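Blocks, bins and the spring sort

The spring sort of the block store is under way, and members who borrow building sets from Nurkusach should read this before placing an order for the new term. The store has been closed to walk-in loans while we go through the shelves. Orders already confirmed will go out as usual.

We last did a full sort in September, when the long blocks from the old Trornetti sets were still kept with everything else. That made sense when we had a few crates of them. The store now holds 3,000 blocks, and 772 of those are the long rectangular kind. They don't stack well with cubes and they slide under smaller pieces, so a set could leave here short by one or two and the borrower would only find out when the box was opened.

From now on the long blocks get their own metal bins. Red and green will share a bin, as they go out together in nearly every set. Blue and yellow stay on the lower shelves until we have room. The bins are open at the top and stay on the bench - please don't put lids or trays across them. 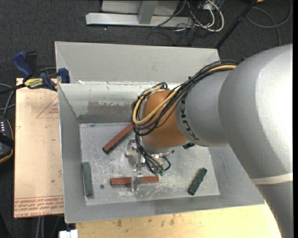 Returns are the other change. Until now, a returned set went back on the shelf in its box and was checked when the next person asked for it. Starting in March 2026, long blocks will come out of the box on return and go straight into the bin. The box is then filled again from the bins when the set is booked. You may not get the same blocks you had last time, but you will get the right number of each color.

If you are returning a set, please take off any tape or stickers first. Blocks with chipped corners should go in a separate bag with a note saying which set they came from. Painted blocks can't be taken back into the store.

The Kairys sets are not affected. Their pieces are shorter and have a groove along one side, and they will stay in their own cartons. The same goes for the Proltetti ramps, although we are still missing 9 of the end pieces. Check your cupboards, and leave any you find at the front desk with the set number.

Walk-in loans will start again when the last shelf has been relabeled. The new order form has a separate line for long blocks.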